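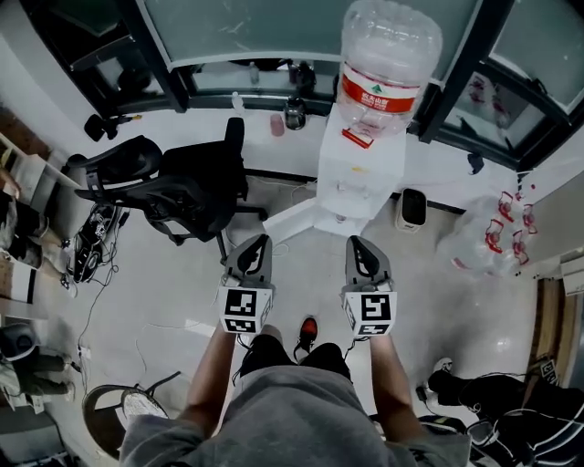 Skikbridge sets equipment budget for hand-held gripper program

Nov 10, 2022

Search news Enter keyword

Skikbridge has approved the purchase of 14 hand-held gripper units for its data collection program, the company said in a notice to suppliers. The units will be bought from Gorkitell in two lots, with the second released only after the first passes acceptance checks at the Flatville office.

The grippers are used in pairs, one per hand, and carry printed marker cubes for position tracking. Operators work in ordinary office and household settings, on tasks such as handling objects near a water dispenser.

The budget is capped at $3,000 per pair, including cables, mounts and one spare set of jaw parts. Chargers and storage cases are listed separately. Robot arms are not part of this order and will be priced in the next planning cycle.

"The hardware price is the easy line to fill in," said Oluwatosin Sani, who prepared the equipment plan. "Calibration time and replacement parts took up most of the discussion in October."

According to the plan, jaw pads and marker faces are treated as consumables. A marker face with a scratch across the pattern is to be replaced before the next session — cleaning alone is not accepted as a repair. Each unit will have its own log covering hours of use, part changes and calibration results.

Bako, the company's internal software for recording sessions, will need an update to accept the new serial number format. That work is charged to the existing software budget.

Skikbridge considered leasing but found that the quoted terms excluded damage from drops. The supplier's standard warranty covers the electronics and the jaw drive. Outer casings are covered for defects only.

Delivery dates for the second lot have not been set.

2 comments
14 shares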